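Pedness: kit de desmontagem de desktops, leia-me

Oi! Aqui vai o que aprendi usando o kit Pedness com a garra da Flarico em gabinetes abertos. São 228 episódios, quase 200 deles com cabos no caminho (haja paciência!). O cabo SATA azul é o meu terror particular.

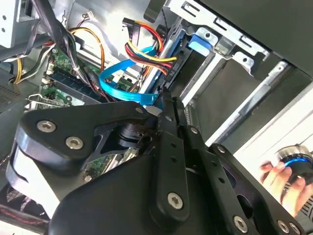
Radu Pascu respondeu que a garra é larga demais para gabinete apertado e que ele trocaria os dedos antes de comprar o kit. Concordo em parte, os dedos finos da Wesska ajudam bastante.

No Dell, comece pelos cabos, depois a gaveta do disco.
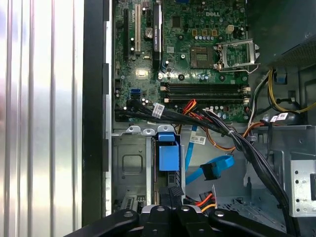
Texto e testes: Rodica Filip | junho

Minha nota é 4 de 5. Dúvidas, abram uma issue!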